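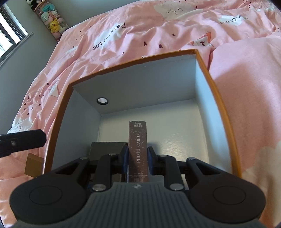
Keepsake boxes get talked up as if a lid and a nice colour will sort your life out. I've never bought it. Every one I've owned turned into a second junk drawer, and I went into this round at Pusholm expecting the same. The speckled reddish-brown packet marked PHOTO CARD is a fair test, being long and narrow, and most organizers are laid out for things that are square. It goes in the big box with the orange-brown rim for now. I'm not convinced it should stay there.

Sorting was done on the bed, over the pink bedding, which I'd argue against. Everything slides toward the middle – try a table.

Ratree Siriwan swears by keeping cards in their original packaging. Maybe. The print on these packets is tiny, and I doubt I'll be reading it in February.

The Flanell dividers cost me 14 dollars and I still can't see what they do that a bit of folded cardboard wouldn't. They're going back.

More from the Stidonar shelves once I've decided whether the labels were worth the bother.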